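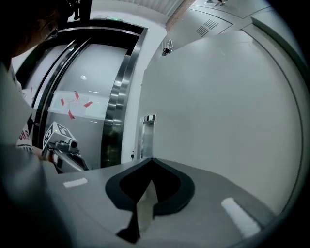

Brellness puts hand-held grippers in next year's budget

Mar 30, 2019

Brellness has set aside money for more hand-held grippers, with an order to go in before December. Up to 30 units, if the quote from Polden holds. Boyer has also been asked to price the job, no word back yet.

The plan is to buy in 2 lots. First lot covers replacements and spare jaw pads, second is for new pairs. Freight is extra -- and so are the marker cubes, which caught a few people out last time round.

Practice runs carry on in the meantime with the gear on hand, out at the lockers by the brick wall.

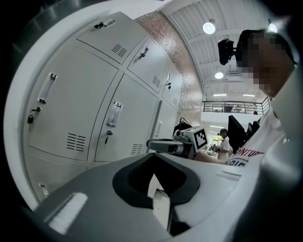
What's in the budget

Grippers get the biggest share at 62 per cent. The rest is split between head-mounted cameras, chargers, cases and a bit for repairs. No robot arms this round. That request was pushed back a year and will be looked at again once the Nevutholm site has it's power upgrade signed off.

Each operator works with a pair, one in each hand, so the order has to be in even numbers. Polden's first quote wasn't. It's being redone. 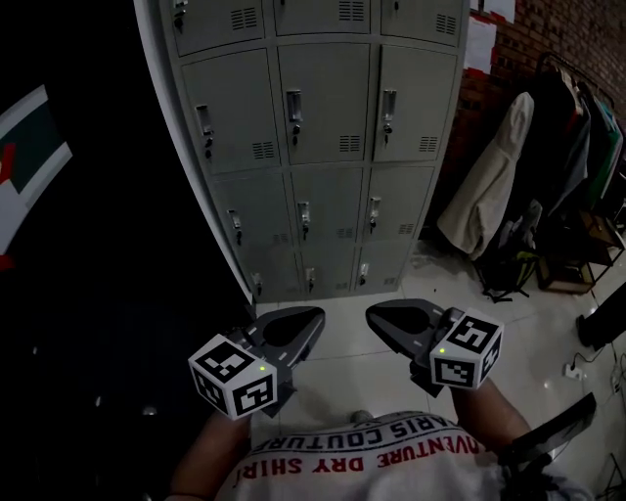 Still to sort out

Storage, mainly. New pairs will need somewhere lockable and the key list is out of date. Warranty terms too -- Polden offers 3 years on the body but the jaw pads arent covered. Requests for anything not on the list should go to the equipment desk before the order closes.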